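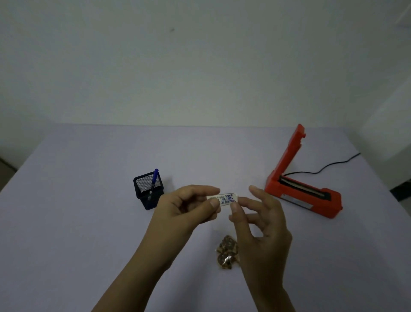

Hand labeling at the packing table, with the impulse sealer at right.

About Burkari

Burkari packs dried snack foods in small bags for shops, offices and mail-order customers. We work from a single packing room in Hermont and do not grow or dry anything ourselves. Product arrives in bulk from our suppliers, is inspected and portioned on the table, and leaves in heat-sealed bags with a paper label on each one.

The company was set up by Latrice Lindgren, who still manages purchasing and labeling. Talha Ansari runs the packing room and maintains the equipment.

How we pack

Each bulk lot is opened on its own and finished before the next one comes to the table. A small amount is tipped out first and checked for color, broken pieces and foreign matter. Pieces that bend when they should snap are set aside, and the lot is held until Talha has looked at it.

Bags are filled by weight. The top inch is kept clear of product and wiped before sealing, as crumbs in the seal area are the most common cause of a leak. We use hand-operated impulse sealers. The heating element draws current only while the arm is down, and the dial is set to the thickness of the film. After the light goes out, the arm stays down for two more seconds so that the seam can set. Every seal is pulled by hand at both corners. A bag that opens is emptied, and the contents go into a new bag.

Elements and cover strips are replaced on a schedule, or earlier if the seam shows a brown line.

Labels

Small-run labels are written by hand in ink. The name of the product and the date go on the label before it is applied, and a second person reads it against the lot sheet. Printed labels are used for standing orders. A label with a correction on it is thrown out and rewritten.

Labels are applied to the flat face of the bag, below the seam — never across it. A label over the seam hides faults and tends to lift when the bag is opened.

Lot records

The lot sheet lists supplier, date received, date packed, number of bags and the initials of the packer. Sheets are kept for two years. Customers who want to trace a bag should send us the full text of the label, including the date.

What we supply

Our current list has 128 products. Most are sold in single-serving bags; a few are also available in refill size. Wholesale customers include Drokley and the Fitzsimmons farm shops. The minimum wholesale order is 466 bags, which may be mixed across products.

We also pack for other producers on request. Film, bag size and label format are agreed in writing before the first lot, and a sealed sample is sent for approval. The packing room is closed for maintenance during the first week of August, and orders received then are packed the following week.

Page last updated 10 Jul 2026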